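Ticket 344 – Drumilon pair, right hand lags behind the leader during demos
Opened by: Nilton Usuga
Status: open

Hi all, sorry in advance for the long note, but I'd like to save the next person some head scratching! When I guide the pair by remote control, the left hand follows me beautifully and the right one trails by a beat, enough that I overcorrect and spoil the demo.
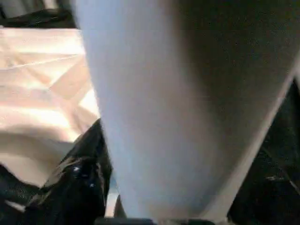 I recorded 11 demos this morning and kept 2. Restarting the leader arms helped for a little while – then the lag crept back. Swapping the two leader cables changed nothing, so I'm inclined to blame the settings. I've put the Salazar profile back to defaults and will try again after lunch, going nice and slow. 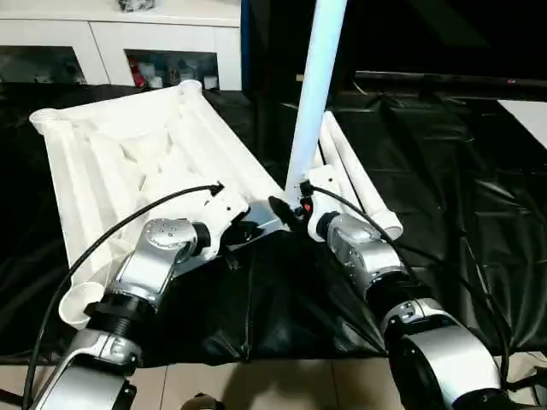

Walter Sánchez: Please check the smoothing value on the right side before you record any more. Ours had been saved separately for each arm, and loading defaults only touched the left.

Comments (2)

mopsy_k: Same lag on our pair, same fix as Walter's. Thank you both!

Grundska bench: Does the smoothing value survive a power cycle for you? Ours goes back every time.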